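Subject: Re: [dirance-teleop] Slowing down the hand controller near the counter
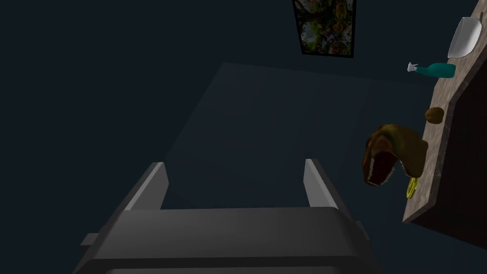
Filipa, thank you for the long write-up, I read it twice on the train and then went and tried all of it! The scaling idea is the best thing that's happened to my demos since May. I've been driving the simulated kitchen with the Meltent controller, and until this week I drove it like a shopping cart: full speed to the counter, then lots of tiny panicked corrections with the gripper already in among the objects. The policy copied the panic beautifully. Now I stop with the fingers wide open while there's still a stretch of floor between the right finger and the dinosaur, let go of the stick, and only then switch to the slow setting. From that spot I can see the bowl, the spray bottle lying on its side and the little brown thing all along the counter, and I decide which one I'm going for before I move again. It feels painfully slow from the chair, but the recordings are so much cleaner.

Filipa Esteves wrote:

> Hi all,
>
> A few of you asked how we record at Erkden, so here goes. We map the
> hand controller to the gripper at two speeds and switch with the
> thumb button. Fast is for crossing the room. Slow is for anything
> within a hand's width of an object. Do the switch while the gripper
> is standing still or you will get a jump in the log.
>
> We threw out our first 1000 demos and started over. It hurt, but
> the second set of 2000 trained a better policy than all 3000
> together did. Most of the bad ones had the same fault, which was the
> person closing the fingers early and then pushing the object along
> with them.
>
> Two questions back to you. Do you keep demos where the operator
> misses once and then recovers? And does anyone trim the pauses?
>
> Filipa

On your first question: yes, I keep the misses, as long as the recovery is one I'd be happy to see the robot do. Back off, open up, line up again, go in. If I catch myself scraping along the stone or poking at something three times, that one goes in the trash. I tag the recoveries separately so I can leave them out of a training run and compare.

On pauses, I trim the start and the end and leave the middle alone. I did try cutting every pause with a script and it was a mess. The policy would come up to the counter and sail straight into the approach with the wrong angle. My guess is that those still moments are where the wrist gets sorted out, even when it looks like the hand is doing nothing. I'd love to hear if someone has a smarter way to do it - maybe speeding the pauses up a bit instead of cutting them?

One thing I'd add to your notes is lighting. I leave the room very dark for part of the set, and dark cabinets against a dark floor make it hard to judge how low the gripper is. I was coming in too low over and over. What helped was lining up on the front corner of the countertop, where the speckled stone shows up well against everything else, and setting my height there before going sideways. Once I had that habit I stopped needing the second camera view at all.

I have 109 demos done the new way so far and I'm hoping to have the spray bottle finished by Friday. The trigger end points out toward the floor and I keep wanting to grab it by that, so I'm making myself go for the body every time. The dinosaur I'm saving for last. Those open jaws are a terrible shape for two flat fingers and I can't wait.

Could you send me your thumb button mapping file? Mine switches speed on release and I'd much prefer it on press.

Celeste Leitão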